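The Jasstead grip-force kit adds slip sensing to a two-finger gripper that already carries a wrist camera. It was developed at Nilteo to test one method: closing on a thin-walled container only as far as needed to stop it sliding, with no model of the container and no weight entered beforehand.

## What the method does

The controller starts from a light contact and lifts a few millimeters. If the fingertip pads report slip, it closes another step and tries again. The wrist camera watches the cup wall during the close. Lines and logos printed on clear plastic give the tracker something to follow, and condensation makes its job harder.
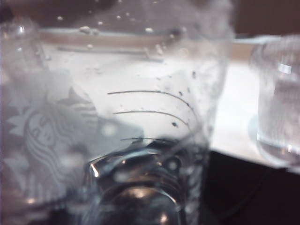
## Test results

We ran 1,272 grasps on single-use cold drink cups. Fill level and lid type changed between sets. The failure we cared about most was a crushed wall, followed by a dropped cup.

- Fixed-force baseline: 27 crushed walls
- Jasstead controller: 2 crushed walls
- Drops with the Jasstead controller: 22, most of them with domed lids

The trials were set up on ordinary office desks. Lab benches gave us better numbers in early work, but the lighting was too kind and the backgrounds too plain. 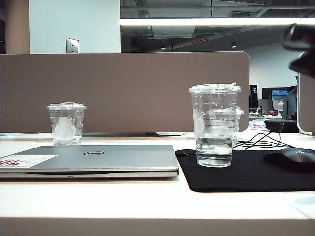 Clear plastic remains the hardest material for the vision side. When the tracker loses the wall, the controller falls back to the pads alone and closes more slowly. Expect a longer cycle time in that mode.

## In the kit

- Pair of fingertip pads with cable
- Sarkar interface board
- Controller software and the full grasp log
- Calibration block

The camera and gripper are not included. Pads wear and should be checked before each long run. Replacements are sold in pairs.

## Limits

The method has not been tested on glass, paper cups or anything with a handle. Hot liquids are outside the rated use.

## Ordering

Kits ship from Erkcombe, with the next batch due in October. For the test protocol or a copy of the log before you buy, write to Sem Van Hecke in applications support.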